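From: Facilities Office, Plotetmont
To: skelenis-users
Date: 2 August 2019
Subject: Re: Charging of telephones in the shared rooms

A member of the Kettunen section wrote:

> Could the office confirm whether extension blocks may be kept
> on the tables, or whether they must stay on the floor? The
> notice issued in June mentions only the wall sockets.

The June notice remains in force. Extension blocks may be placed on a table provided that the following points are observed.

Each block should be used for low loads only, such as telephones. Kettles and heaters must go directly to a wall socket. One block may not be plugged into another. Cables should not hang over the side where people walk, and any slack should be gathered before the room is handed over. Blocks are to be returned to the cupboard in Room 281 at the end of each booking.

Phone and power strip on the table:
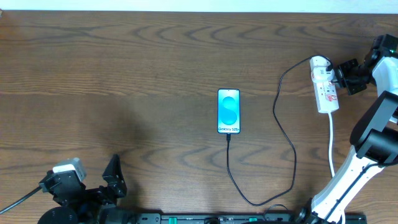
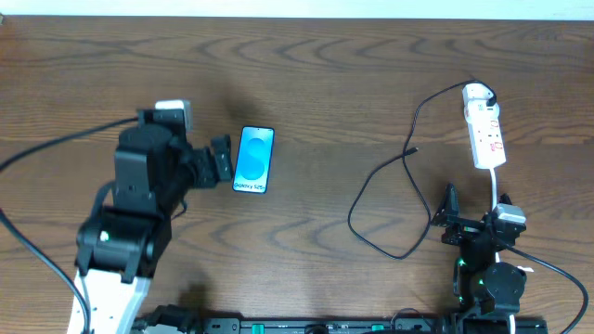 Pudisska has asked that the list also record a difficulty with the cupboard: it is locked before the last bookings finish, and blocks are then left out overnight. A second key, held at the desk, would be welcome.

The office will reply to that point separately.

Facilities Office
Extension 108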